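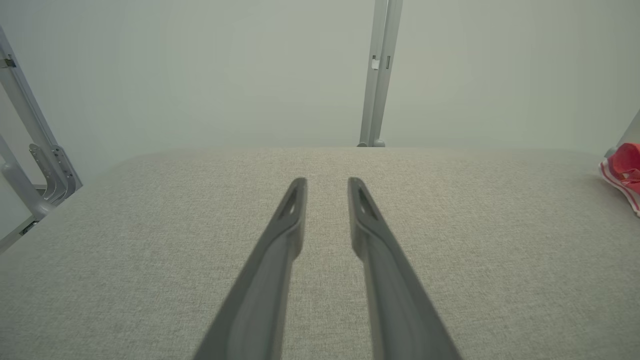 jlenz
Heathered weaves hide dust and they hide a bad seam, but they don't hide moisture marks. I would test the cleaner on the underside before going near the top.

Re: Cleaning beige-gray upholstery fabric, fixed cover
b_boettcher
Agreed on testing. To restate the problem from my first post: padded top, light beige-gray woven fabric with darker and lighter flecks, cover stapled underneath, so it can't go in a machine. The pad is 100 mm foam on a board. I want to lift general grime from the top face. There is no single stain. Budget is not the issue, drying time is. It has to be back in use by Wednesday.

Re: Cleaning beige-gray upholstery fabric, fixed cover
Hollmann_R
What is the fiber? The answer changes everything. Polyester will take a water-based cleaner. A viscose blend may shrink or ring. Pull a thread from under the staple line and burn it outdoors, held in tweezers. Polyester melts into a hard bead, viscose burns like paper and leaves soft ash.

Re: Cleaning beige-gray upholstery fabric, fixed cover
b_boettcher
Hard bead, black smoke. The supplier sheet from Oltmanns says 100% polyester and 230 g per square meter, so that matches.

Re: Cleaning beige-gray upholstery fabric, fixed cover
Hollmann_R
Then use a spray extractor. Vacuum first, pre-spray, wait 11 minutes, extract with plain water, then two dry passes.

Re: Cleaning beige-gray upholstery fabric, fixed cover
tminami
I disagree with the extractor. With foam that thick on a solid board, whatever gets past the fabric has one way out, and that is back up through the fabric. It carries the soil with it and you get a tide line along the rounded edge, where the cover is pulled tightest. Low-moisture foam cleaner, microfiber towel, done. I use the Drorex one and dilute it more than the label says.

Re: Cleaning beige-gray upholstery fabric, fixed cover
Hollmann_R
Tide lines come from overwetting and from skipping the dry passes. A decent extractor takes most of the water back out. Dry foam leaves surfactant in the weave and it will resoil within the month.

Re: Cleaning beige-gray upholstery fabric, fixed cover
tminami
Only if you don't wipe it down with clean water afterward. Two towels, change them when they stop picking anything up.

Re: Cleaning beige-gray upholstery fabric, fixed cover
p.stoecker
Whichever you choose, do the whole top face seam to seam. Spot cleaning on a light fabric leaves a clean patch that looks worse than the dirt. Work across in overlapping strips and brush the damp fabric in one direction at the end. If the cover is attached to a metal frame, dry the contact points by hand.

Also check for a barrier cloth between cover and foam. The pads Skareck made for our workshop in Mutthorpe had one, and those can be extracted without much worry.

Re: Cleaning beige-gray upholstery fabric, fixed cover
b_boettcher
Lifted two staples. No barrier cloth, the cover sits directly on the foam. I will go with the low-moisture method, full top face, fan on it overnight. Test patch on the underside dried with no ring and no color on the towel.

Re: Cleaning beige-gray upholstery fabric, fixed cover
Hollmann_R
Fine without a barrier. I would still extract it once a year.

Re: Cleaning beige-gray upholstery fabric, fixed cover
jlenz
What dilution did you use on the test patch? I have the same cleaner and the label only gives a figure for carpet.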